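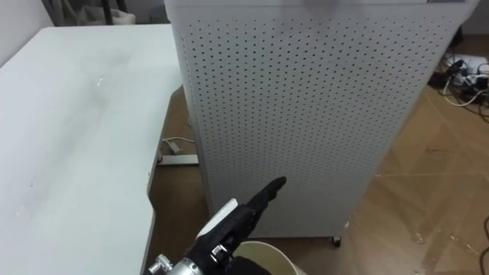
Según Pacita Enriquez, un armario con ruedas deja de pertenecer a un puesto en cuanto alguien necesita el sitio que ocupa; en la sesión de discusión de febrero sostuvo que el inventario de un taller debería registrar recorridos y no ubicaciones. La observación obligó a revisar la clasificación inicial del mobiliario, que distinguía únicamente entre piezas fijas y piezas auxiliares, y está en el origen del apartado que sigue.

Figura 4. Armario de paneles perforados sobre rueda giratoria, junto a una mesa blanca de canto escalonado. Suelo con acabado de veta de madera.

4.2. El almacenamiento móvil y la superficie de trabajo

El mobiliario estudiado en el taller de Grustville se compone de mesas de trabajo de tablero claro, armarios metálicos y de otros materiales, y un conjunto menor de soportes y estanterías. De las 300 piezas inventariadas en la primera campaña, 71 disponen de algún tipo de rodadura. La proporción es baja si se atiende al total, pero estas piezas intervienen en la mayor parte de los cambios de distribución anotados en los cuadernos de sala, y por ello reciben aquí un tratamiento separado.

El armario de la Figura 4 corresponde al tipo que denominamos B2: cuerpo alto, en forma de caja, con paneles blancos o muy claros recorridos por una retícula regular de orificios redondos. En el análisis del conjunto, la perforación se consideró por sus posibles efectos sobre la ventilación del contenido y por su capacidad de recibir ganchos o accesorios. Los registros no permiten asignar una de estas funciones a cada ejemplar. En las entrevistas, los usuarios mencionaron con más frecuencia la primera, aunque varios admitieron no haber reparado en los orificios hasta que se les preguntó por ellos.

La relación entre armario y mesa plantea un problema distinto. Las mesas del taller se dispusieron en origen según el plano Zerari, que reservaba un pasillo continuo detrás de cada puesto. El plano no preveía que los armarios se aproximaran a los tableros, y el intervalo que queda entre unos y otros carece de nombre en la documentación del centro. En este trabajo lo llamamos espacio de holgura. Es una franja estrecha, visible desde arriba pero poco accesible desde el frente, en la que se depositan elementos que no tienen lugar asignado. En el caso ilustrado se aprecia un cable eléctrico blanco que forma un bucle en el suelo, próximo a una barra o escuadra metálica gris situada en horizontal bajo el borde de la mesa.

El hallazgo es recurrente. El cableado tiende a acumularse en la holgura porque el mobiliario móvil se aparta de las tomas y vuelve a ellas sin que la longitud del cable se modifique. Las normas internas del taller exigen recogerlo al término de cada turno, pero no indican dónde. Jericho Sebastian, responsable de la redacción de dichas normas, atribuye la omisión a que fueron concebidas para una sala en la que ningún armario se desplazaba – situación anterior a la reforma del pavimento – y considera que la revisión debería comenzar por ese punto.

El canto de la mesa merece también un comentario. En su parte inferior derecha, según la orientación de la figura, el borde delantero presenta un entrante escalonado. Otras mesas del inventario muestran recortes semejantes, y su presencia altera la medida de la holgura: un armario alineado con el tramo saliente deja junto al entrante un hueco mayor. Las mediciones tomadas únicamente en un extremo de la mesa resultan, en consecuencia, poco fiables. Para la segunda campaña se adoptó el criterio de medir en ambos extremos y en el punto de inflexión del recorte, cuando lo hubiera.

En cuanto a las superficies, los tableros blancos conservan bien las señales del uso. El de la Figura 4 presenta roces grises tenues, manchas difusas y algunas marcas claras de pequeño tamaño. No se ha intentado fechar estas señales ni vincularlas a una tarea concreta. Su distribución en el conjunto de las mesas se recogió mediante la ficha Clurnar, que divide el tablero en sectores y asigna a cada uno un grado de desgaste. El método es sensible a la iluminación y exige que dos observadores trabajen por separado – condición que no siempre pudo cumplirse.

El pavimento, de tono marrón claro y dibujo de veta de madera, se incluyó en la ficha a partir de la segunda campaña. Interesaba saber si la rodadura de los armarios dejaba huella reconocible a lo largo de las juntas. Los resultados son provisionales y se presentan en el anexo; la abundancia de pequeñas motas claras dificulta la lectura en buena parte de la sala.

De lo anterior se desprende una recomendación limitada. Conviene que los inventarios de talleres compartidos anoten, junto a la posición de cada pieza móvil, la posición de la pieza fija más cercana y la anchura libre entre ambas. El procedimiento añade poco tiempo a la visita y permite comparar distribuciones sucesivas sin recurrir a planos completos. Su aplicación en la sala Evangelista, de menor superficie, se encuentra en curso.

Este sitio utiliza cookies propias y de terceros para elaborar estadísticas de consulta. Aceptar. Configurar.

Comentarios (3)

M. Ordóñez
¿La ficha de desgaste está disponible para descarga? En el anexo solo encuentro la tabla de resultados.

Lector_sala2
En nuestro centro medimos la separación entre muebles con las ruedas frenadas y sin frenar, y los valores no coinciden. Convendría indicar en qué estado se tomaron los datos.

Teresa V.
Echo en falta alguna referencia a la altura de los armarios. Un B2 pegado a la mesa quita luz al tablero, y eso también condiciona dónde se coloca.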